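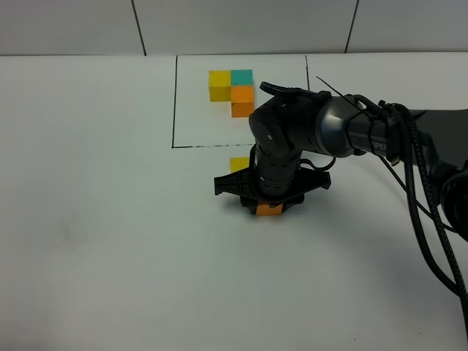 Robot arm with an orange cube, white tabletop.

Unit 2: Reading a Supplement Label
Notes to go with the October session

Hi all. I promised I'd write these up properly after last time, when I talked too fast and half of you were still copying the first board when I wiped it. So this is more or less what I said, plus a few bits I forgot. Bring it with you, because we'll be marking up labels again and I don't want to hand out the same sheet twice.

We're working with one made-for-class label all the way through. The product is called Flirine, the maker is Luangrath, and it's sold as a "daily energy and metabolism support" capsule. You have the label text in your folder. I wrote it to be ordinary, so don't go hunting for a scandal in it. Most labels you'll meet in a store are like this one: legal-looking, a little puffed up, and surprisingly hard to read if you start at the front.

Start at the back

The front of the bottle is advertising. I don't mean that as an insult, it's just its job. The panel you want is the one headed Supplement Facts, and the first thing to read on it is the serving size. Flirine says 2 capsules. Every number under that line is for two capsules, and I watched at least one group last time work out everything for one and then wonder why nothing matched the front.

Then look at servings per container. Flirine has 20. If the directions say to take one serving a day, the bottle lasts 20 days, so it won't get you through a month, and the price on the shelf isn't a monthly price. If the directions say "up to twice daily" (and Flirine's do, in the small type under the warnings) you could be through it in ten. Please do this sum before you compare two products. It takes a few seconds and it changes the answer more often than you'd think!

Amounts and the % Daily Value column

Under the serving lines you get the ingredients with an amount and, for some of them, a percent Daily Value. The percentage tells you how one serving compares with a reference amount for that nutrient. It's a yardstick for a general adult diet. It doesn't tell you what you personally need, and a bigger percentage isn't a better grade. I know it looks like a test score. Try to unsee that.

Some ingredients have a little symbol where the percentage should be, with a footnote saying Daily Value not established. You'll see it next to most plant extracts. It means there's no official reference amount to compare with. It doesn't mean the ingredient is bad, and it doesn't mean you can take as much as you like either. Somebody asked me whether it meant "not tested" and no, that's a separate matter altogether.

The proprietary blend

This is the part I get most worked up about, sorry. Flirine lists a "Flirkel Thermo Complex, 656 mg," and then, indented underneath, 13 ingredients separated by commas. You get the total weight of the blend and the names, and that's all. The names have to go in order by weight, heaviest first, so you do know that the first one is there in at least as large an amount as the second, and so on down the list. What you can't tell is how much of any of them you're getting. The first could be nearly the whole 656 mg, with the other twelve sprinkled in on top of each other. Or they could be fairly even. The label looks the same both ways.

So when the front of the bottle shouts about the ingredient that happens to be listed eleventh, go back and check where it sits. Then ask yourself what you could say about the dose. Usually the answer is "very little," and I'd be happy to see those two words in the margin of your worksheet.

One more thing on blends: watch for caffeine under other names. Guarana, green tea extract, yerba mate and kola nut can all bring some with them. If there are three of those in a blend, plus a line of plain caffeine elsewhere on the panel, and the person drinks coffee, it adds up. We'll do the adding next time with actual drinks, which is more fun than it sounds.

What the claims are allowed to say

A phrase like "supports a healthy metabolism" is what's called a structure/function claim. It talks about how the body normally works. It isn't allowed to say the product treats, cures or prevents a disease, and in the US it has to carry the disclaimer you've all seen, the one saying the statement hasn't been evaluated by the Food and Drug Administration. Find it on your Flirine label and draw a line from it to each claim it belongs to. (Follow the asterisks.)

Then look at the verbs. Supports, promotes, helps maintain. They're soft on purpose. Try swapping in "raises" or "burns" and notice how much more evidence you'd suddenly want. And "clinically studied" only tells you that somebody did a study. Of what? The whole capsule, or one ingredient at a dose you can't check? On people, or on cells in a dish?

For next session

Finish the Ulach worksheet, both sides. Ulach is the second class label, a drink powder, and it uses scoops where Flirine uses capsules, so go slowly on the serving size. Circle anything you can't work out and leave it circled. I'd much prefer a circle to a guess.

Also bring one label from home, any supplement at all, even a children's vitamin. A photo on your phone is fine as long as we can read the small type. And if you or someone at home takes prescription medicine, please don't start or stop anything on the strength of a class exercise. Take the bottle to a pharmacist and ask. They're very used to it.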